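Block Sorting Cell: Budget and Purchasing
Project report, section 3
Zdeňka Říha and Anselmo Paredes

When we sat down in June to plan our spending, we had a grant of 4,000 dollars and, I will admit, rather bigger dreams than that! The arm was already in the lab, so the money was for everything it would work with: gripper, bins, clamps and blocks.

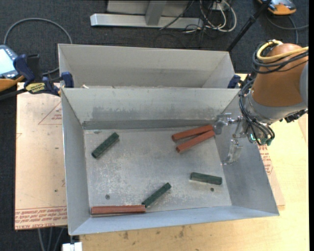
The gripper, from Haddad, took the largest share by far, and with the rest of the list our total came to 2,726 dollars. Follby wanted 50 dollars for shipping (Nonero wanted 35, but could not deliver before the fall term).

We would like to keep what is left for spare fingers and a second set of cables, and we have asked Prondside for a quote on both.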